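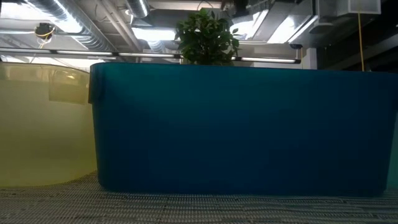 Storage bins on a work surface at the Udetier hall in Hekthorpe.

Udetier starts second round of recordings for sorting robots

20 Mar 2018

The automation firm Udetier has begun a second round of recordings at its hall in Hekthorpe, where staff collect examples for a learning system that should handle bins, boxes and small household goods. The work started in the first days of March and will continue until the end of the month.

The first round, held in winter, gave the company 500 recordings of simple movements. In each of them, one object was taken from one place and put in another. According to Udetier, this was enough to teach the system the general idea of picking and placing, but the results became much weaker when the objects stood close together or when a bin was higher than the system expected.

For this reason the new round is built on containers. The plan has 136 tasks, and every task is described on a single printed sheet. The sheet says which objects are used, where they begin and where they must be at the end. It does not say how the hand should travel between these points. The operators are free to choose the way, and the company wishes them to choose differently from each other.

The tasks are not difficult for a person. An operator may have to put a soft toy into a deep bin, take a cup out of a shallow one, or move three objects from one bin to the next in a given order. What takes time is the repeating. Each task is done many times, and between two recordings the objects must be set out again with small changes in their position.

Udetier says that a task of less than one minute can therefore occupy an operator for most of a morning. There are 23 operators in the present round, who work in two shifts. They come from different professions, among them shop work, bookbinding and school kitchens, and they received 2 days of training before their first recording.

The software which stores and sorts the recordings is called Gendar. It was written by the company itself and replaces a collection of folders and spreadsheets that was used in the first round. When a recording is finished, the operator marks it as good, doubtful or failed, and may add a short remark. Failed recordings are kept in a separate part of the archive. The company intends to use them later, to help the system recognise when something has gone wrong.

The doubtful recordings have caused more discussion. At the beginning of March the operators did not agree on what the word should mean. For some it was any recording with a pause in it, for others only one where an object was dropped and picked up again. A written rule has now been added to the training: if the task was completed as the sheet describes, a pause is allowed, but a dropped object makes the recording doubtful in every case.

The checking is done by Macaraeg, a small company which prepares data for learning systems. Its staff look at a part of the recordings from each shift and compare them with the task sheets. If the sheet and the recording do not match, the recording goes back to Hekthorpe with a note. Most notes until now concern the order of the steps, and a smaller number concern objects which were already in the wrong place when the recording began.

Macaraeg has also asked for more variety in the places where the bins are put. In the first days they were nearly always set in the same positions, and the checkers were afraid that the system would learn the positions instead of the bins. Since last week the sheets contain a line about the starting arrangement, and this line changes after every tenth recording.

Light is another question. The company has decided to leave the lighting of the hall as it is for this round and not to build a closed recording room. It explains that the later users of the system will also have lamps, windows and other people's things near the workplace. A comparison under weaker light is planned, but the date for it is not fixed.

How the recordings will be used afterwards is only partly decided. The first training of the system with the new material should take place in spring, and the results will be compared with those of the winter round on the same set of tests. Udetier does not give a figure that it hopes to reach. It says only that the system should be able to empty a mixed bin without help before the company offers it to customers — and that this is not yet the case.

The recordings themselves will not be published. The task sheets, however, will be given free of charge to technical schools which ask for them, together with a list of the objects. Two schools near Hekthorpe have already shown interest in using the sheets in their own lessons.

Udetier is still looking for operators for the evening shift. Experience with robots is not required. Applications can be left at the reception of the hall on working days.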